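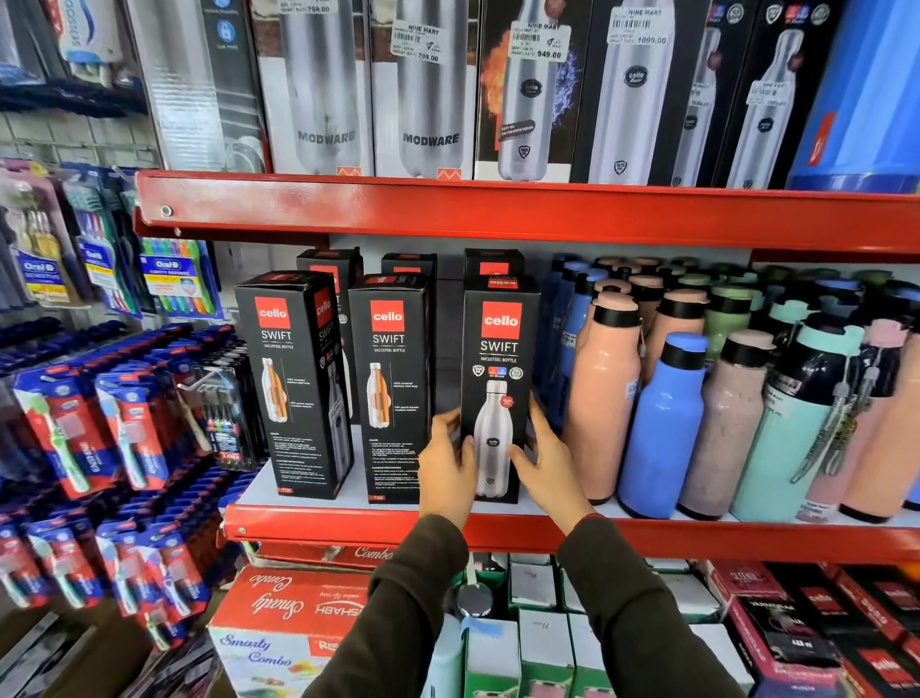 WORKSHOP NOTEBOOK / Glue and finishes

June, 7.40 am

Cold bench again. Hide glue batch from last night had set to a firm jelly in the pot, with a skin on top you could have resoled a boot with. Skimmed it, put the pot back in the water bath and brought it up slowly. Target is 60 degrees and the old hotplate has two settings, off and jam, so this took most of a coffee.

Batch is 100 g pearl glue to 200 mL water, soaked overnight. Slightly thick for veneer, fine for the chair joints. The Brernano recipe sheet says to soak for an hour. The Brernano recipe sheet was clearly written somewhere warm.

Keeping glue warm away from the hotplate is still the problem. Tried a jam jar sitting in a vacuum bottle of hot water with the lid off, and it stayed brushable for 16 minutes, after which it went stringy and picked up every bit of dust in the building. A wider mouth would help. So would a shop that held its heat, but that's been on the list since we moved to Pestby and I've stopped reading that far down the list.

Plendamier chairs: back legs of number two glued and clamped. Dry fit was good. Wet fit was less good, as the left tenon swelled and had to be talked in with the mallet. Slight racking across the seat, pulled square with a band clamp and a scrap of maple. Leave it alone until tomorrow. This means me.

Chair three has an old repair under the seat rail, somebody's epoxy, the colour of weak tea. Heat gun on low and a palette knife got most of it off. Lost a sliver of grain on the inside face where it won't show. Wrote it on the job card anyway.

Shellac: mixed a fresh jar from the Barrera flakes. Last one was past it — test strip still tacky after two days, and it took a thumbprint beautifully. Whoever mixes the next jar, please put the month on the label. "New" is not a month.

Job number for the chairs is 1,701, and it has been on the card as 1,710 since they came in. Fixed in pencil on the card and the shelf tag. The ledger is in pen, so the ledger now has a rude little arrow in it.

4.15 pm

Squeeze-out on chair two gelled nicely and peeled off in ribbons. Wiped down with warm water and a rag. Racking hasn't come back as far as I can tell without touching the clamp, and I did not touch the clamp. Much.

To do: sharpen the quarter-inch chisel, order more pearl glue, find the other hotplate, which was last seen holding the back door open.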